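Gough Workshop Stool
By Zestholm
In stock
$147
Color: black seat, black base
Choose: casters or glides (same price, see below before you click the fun one)

Add to cart | Add to wish list | Ask us something

The Gough is a backless, height-adjustable stool for people who do small, fiddly work at a bench and tend to remember their spine at the end of the day. It has a round padded seat, a gas lift, a five-legged steel base and a foot ring. It doesn't massage you, it doesn't connect to your phone, and it has one lever.

We've sold workshop seating for long enough to know that most people shopping on this page are sitting on something they didn't choose. A kitchen chair, often. A bar stool from a bar that closed. One customer wrote in about a piano bench that had been "fine, apart from the height, the padding and the piano." If you are in this group, welcome. The Gough was made for you, and so was the ordering button.

Who buys it

Repair benches, mostly: phones, laptops, desktop computers, guitars, sewing machines, the occasional clock. Also model makers, dental labs and a surprising number of people who sort stamps. What they have in common is a bench that's taller than a desk and work that's close to the nose. An office chair won't go high enough for that, and a drafting chair will, but it brings armrests that catch the bench edge every time you turn around.

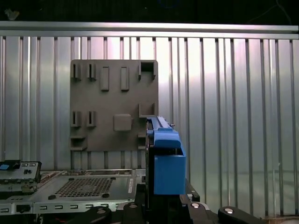
Ribbed metal wall with a rail along the top and a square gray board mounted on it.

Walls come into stool buying more than you'd think. A stool with a back needs parking space behind it, and in a narrow room the back ends up scraping whatever the wall is made of. The Gough has no back and slides all the way under most benches with the seat lowered. If your workshop is a converted hallway, and judging by our mail plenty of them are, that's the feature you're paying for.

The seat

Molded foam under a black vinyl cover, stitched only around the side, so there's no seam on top to print itself on you. The front edge rolls down gently. Zestholm calls this a "waterfall contour." We call it round.

The foam is firm. People who press it with a thumb in our showroom look disappointed, then sit on it for twenty minutes while they ask about shelving and stop mentioning it. Soft seats feel wonderful in a shop and go flat by Thursday. This one starts out a bit stern and stays that way.

Vinyl wipes clean with a damp cloth and a little dish soap. Please don't use acetone. We get one of those calls a year and we always know how it ends.

Height and the lever

The lift has 180 mm of travel. There are two versions of the column, standard and tall, and you choose at checkout. Measure from the floor to the underside of your bench, then compare it with the seat heights in the drawing on the PDF sheet. Your thighs need room between the two. This sounds obvious, but the tall column is our most returned part, so somebody out there is sitting with their knees in a drawer.

The lever is on the right. It can be moved to the left by turning the seat plate around before you bolt it on. After you bolt it on, it can also be moved to the left, with swearing.

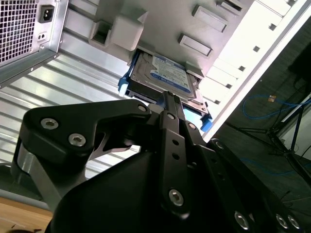 The foot ring is the other thing to get right. On a tall stool your feet have to go somewhere, and if they don't have a place they'll wrap themselves around the base like ivy. The ring on the Gough slides up and down the column and locks with a knob. Set it so your knees are a little lower than your hips, tighten the knob until it stops, then give it another quarter turn. The ring is for feet at rest. Don't stand on it to reach the top shelf – Zestholm's warranty is very clear on this and so was the customer who tried it.

Casters or glides

We'll say it plainly: most people want casters and most people should get glides.

Casters are great on a long bench where you move from one station to another, and they're great for about an afternoon of rolling across the shop with a coffee. But for close work they drift. You lean in, push on something stubborn, and the stool leaves without you. Glides stay put, they're kinder to painted floors, and small screws can't jam them.

If you do want to roll, choose the casters and pick the right tread. Soft tread for concrete, tile and wood. Hard tread for carpet, though we'd gently ask what you're repairing on carpet and whether you ever find the pieces.

Both kinds push into the same sockets, so you can change your mind later. A spare set is listed under Accessories.

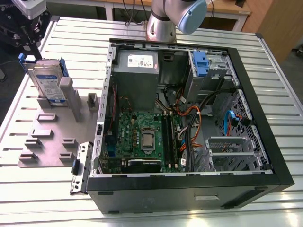

Laurențiu Cârstea
Workshop Seating Buyer, Bostholm

I've had a Gough at my own bench since the first delivery came in, so take this as the view of somebody who likes it and also has to sell it. I had the older Clekum stool before, which we carried for years and still take questions about. The Clekum had a nicer seat. I'll say that in print. It also had a base that rocked, a lever you could only find by accident, and a column that sank slowly through the morning so that by lunch I was looking up at my work like a child at a deli counter.

The Gough doesn't sink. Mine squeaked a little the first week, at the joint between the seat plate and the column, and a dab of grease cured it. If yours does the same, that's the place to look. The foot ring has marks on it from my shoes. I've decided those are character.

What I'd change: the box. It's taped shut as if it held something that might get out.

Putting it together

Tools: the hex key in the bag. A rubber mallet helps if the casters are being stubborn, and so does the heel of your hand.

Turn the base upside down and push in the casters or glides.
Flip it over and drop the column in.
Slide the foot ring down over the column. Do this now. It won't go on once the seat is in place, and yes, that's how we learned.
Bolt the plate to the seat with the lever on the side you like.
Set the seat on the column and sit down hard. That's the official method. It seats the taper.

To take it apart you'll need the mallet after all.

Specifications

Seat: round, molded foam, black vinyl
Base: five-legged steel, black powder coat
Lift: gas, 180 mm travel, standard or tall column
Foot ring: steel, sliding, with locking knob
Feet: casters (soft or hard tread) or glides
Back: no
Arms: also no
Assembly: required, brief

Shipping and returns

We have some 100 stools in the warehouse at the moment and the next container is due in May, which in container language means later. Orders placed before noon go out the same day. It arrives in a single box that one adult can carry and two adults can argue about.

You have 90 days to send it back. Use it properly in that time, at your real bench, doing your real work. We take back stools that have been sat on. We don't take back stools that have been soldered on, so if the seat has a new hole in it, you own a Gough.

Questions we get

Is there a version with a back? Zestholm makes one, and we don't stock it. It's a decent chair, but it won't go under the bench.

Does it come in red? No. People ask every month and we pass it along.

Will it work at a standing desk? With the tall column, usually. Check the PDF sheet against your desk's lowest and highest settings.

Can I buy just the seat? Yes, and the column, the ring and the lever too. They're all on the spare parts page. The vinyl cover isn't sold on its own.

Is it suitable for a sewing room? Yes. Get the glides if you use a foot pedal, or you'll be chasing the pedal across the floor.

Often bought with: Gough glide set, Zestholm bench lamp, tube of grease.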